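Kasteck project thread. We finished writing up the bin picking method this week, so I'm going to go through what we did and what came out of it. Numbers are from our own cell only.

The task is plain. Long narrow blocks in a metal bin, KUKA arm, finger gripper, take them out one at a time. Flat blocks on a flat floor should be easy, and in open space they are. In a bin with tall sloping sides they give a lot of trouble.

The trouble is where the fingers go. To close on a long block you need room on both sides of it. If two blocks lie side by side with a small gap, the finger lands on the neighbor. If a block lies along a wall, the finger hits the wall first.

Most of our failed picks in the old version came from that. Detection was fine. The pose was fine. The grasp was scored as if the block were by itself, and then the collision check threw it out or, worse, let it through with a few millimeters to spare.

What Kasteck does differently: it scores the space next to the block before it scores the block. For each candidate we take a strip on both sides, the width of a finger plus a margin, and ask how much of that strip is free down to the floor.

If both strips are free, normal grasp. If one is free, the arm puts a finger down in the free strip and pushes sideways a short distance before it tries to close. If neither is free, the block goes to the back of the list and we look at it again after the next pick.
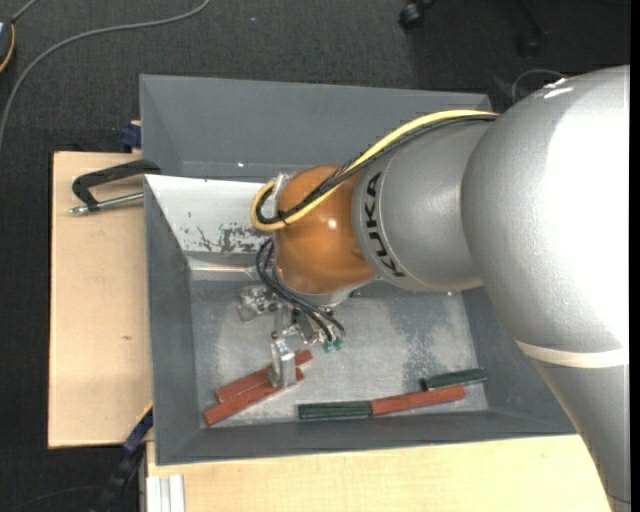
The push is the part people ask about. It is capped at 13 mm. We tried longer pushes and they opened more space, but they also turned the other blocks, and then the next plan started from a layout the depth image had only half seen. Short pushes and a fresh image worked better.

We take a new depth image after every push. That costs time. In the April plan we had hoped to skip it and predict where the blocks would end up, using a simple friction model. The model was wrong often enough that we dropped it.

One reason it was wrong is the bin floor. It's worn and scuffed, and a block doesn't slide the same way in one spot as in another. You could measure that and map it. We didn't want a method that needs a map of the scratches in one bin.

The scuffs matter for the camera side too. Shiny patches on bare metal leave holes in the depth image. We treat a hole as occupied. It's a cautious rule and it does cost us some grasps that would have been good.

On to the result. We ran 7 starting layouts, the same ones for old and new, reset by hand from a printed template. The old planner cleared 3 of them without a person stepping in. Kasteck cleared 5.

I know that is a small test. I'd call it a reason to keep going and I would not call it a benchmark. The write-up says so in the first section, dated 2020-02-23, so please read that one if you have an older draft.

The layouts that Kasteck failed on both ended the same way, with a block tight in the angle between wall and floor. There's no free strip on the wall side, and pushing from the open side only presses it in harder. It needs a drag from the top or a different finger, and we have neither right now.

Momholm asked if a suction cup would make all of this pointless. For these blocks, maybe. Their real parts have holes through the wide faces and a cup won't seal on those, so we stayed with fingers. The blocks are a stand-in for length and width only.

A note on cables, for anyone building a similar cell. We had to limit wrist rotation in the planner so the cable loop at the wrist doesn't get pulled against the bin wall. That rules out some approach angles. Both planners had the same limit, so the comparison holds, but your numbers may differ if your cables are routed another way.

Code for the strip scoring is in the Imeck repository under the planner folder. It's a short file. The push routine is separate and has our cell's force limits written into it, so change those before you run it on anything.

Next is the Nguyen part set, with mixed lengths in the same bin. I expect the ranking step to need work, as the current one favors whatever is lying in the middle. I'll add to this thread when there are runs to report.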